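A board on top of the bench

I have worked at a bench for most of my adult life, first in the repair shop at Clenlow and for the last stretch in a shared workshop in Dondarham, and I have come round to a view that some people I work with find old-fashioned. Whatever the bench is made of, there should be a wooden board on top of it, and the board should be a good one.

The usual practice is the opposite. The money goes on the bench. It arrives with a steel top, or a laminate top, or one of those metal tops full of holes that let you bolt a fixture down wherever you like, and for a month everybody is careful with it. Then someone needs to cut something and reaches for whatever is lying about. In our place it was for years an offcut of chipboard with one swollen corner. Before that it was the lid of a packing case. We had a bench top that cost £1,915 and we were doing the work on the lid of a packing case.

I don't say this to run down the benches. A drilled metal top is very useful. It is flat, it stays flat, and you can put a clamp where you want a clamp. But it is a poor surface to do things on. Small parts go down the holes. Anything with an edge loses its edge on it. It is noisy to put things down on and it marks whatever you slide across it. The top is there to hold things, and you want something else between it and the job.

Rubber mats are what most catalogues will offer you for this. I have used them and I would not go back. They creep. They take a cut and keep it, and the cut then catches the blade the next time. They hold grit. The self-healing sort does heal for a while, until it has been left near a radiator, and then it has a curl in it that no amount of books will take out.

Plywood is better, and if the choice is plywood or nothing I would say plywood. My complaint is that it wears badly. The face veneer is thin, and once you are through it you have a rough patch that you can't sand away without making it bigger. The edges splinter. A plywood board in daily use looks tired in a year and gets thrown out, and another is bought, and over ten years you have spent the money anyway.

A solid board made up of glued strips costs more at the start. The one I bought from Galanis was £198, cut to size, and I had to defend that figure in February to people who had just approved ten times as much for the bench underneath. It was maple. I would have taken beech. What matters is that it is hard and close-grained, and that there is enough of it to be planed. When the surface gets bad you take it off, plane it, and put it back, and you have a new board a little thinner than the old one. You can't do that with chipboard or rubber, and you certainly can't do it with steel.

There is also the matter of seeing what you are doing. Pale wood is a very good background. A black screw shows up on it, and so does a brass one, and so does a drop of oil. On our old dark green laminate we used to find things by running a hand over it. I would put this higher on the list than most people do, and I think eyesight has something to do with where each of us puts it.

How you fix it down is where I have changed my mind. I used to clamp boards, and a clamp is always in the place where your wrist wants to be. I tried non-slip matting underneath, which works until you push hard. Now I favour screws, straight down into the bench, with the heads sunk below the surface so that nothing catches on them. On a drilled top the holes are already there. Two along the front will stop most of the movement. Leave the screws so that they can be got out again, and don't fill over the heads. A board that can't be lifted will never be planed.

As for finish, I would leave it alone or give it a thin coat of oil. Varnish chips, and then you have varnish in the work. Stain seems to me a waste of a pale board. Maple has enough going on in it without help.
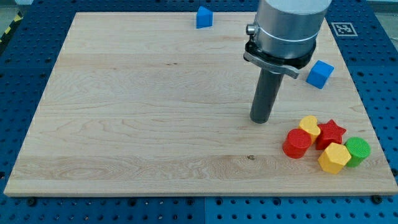 Said Badawi thinks I am too easy on this last point. He read an earlier version of this piece and wrote back that a knot in a working surface is a fault whatever size it is, that it will be harder than the wood round it, and that in time it will stand proud and rock anything small you set down on it. He would send the board back. He also thinks the seams between strips will open in a heated room and that I ought to have said so.

On the seams I accept that it happens. The Nellano board we had at Clenlow opened along one joint in its third winter, at the end nearest the heater, and we filled it with glue and sawdust and carried on. On the knot I can only say that a small sound one has never given me any trouble, and that a scraper deals with it if it does. I like to see a mark or two in the grain. You get to know where you are on the board by it, and I have set small jobs down beside the same dark spot for years out of habit.

What I would ask anyone fitting out a bench to do is put the board in the order at the same time as the bench. If it is left until later it is left altogether, and somebody finds the lid of a packing case. Order 2 if you can, and keep the spare lying flat somewhere dry. Ours stands on end behind the door, which is wrong, and it already has a slight bow in it.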